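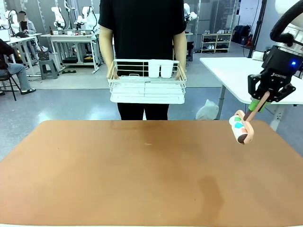
The white two-tier rack, held over the big table.

I gave up on the dishwasher in January. It was 11 years old, the pump had gone again and Harsh Garg in Drirkgate wanted 75 for the call-out before parts. So we wash by hand now, once after breakfast and once at about seven in the evening.

The water meter read 2,273 when I started and I'll look again in the spring. I can't say yet if it saves anything. Glasses go first, then cutlery, then plates, and pans last with fresh water. The whole lot takes 25 minutes if Imtiaz dries - longer if he's on the phone.

What I miss is having somewhere to hide dirty cups. What I don't miss is the noise, or buying salt. The gap under the worktop has the recycling in it now and I might put a shelf in.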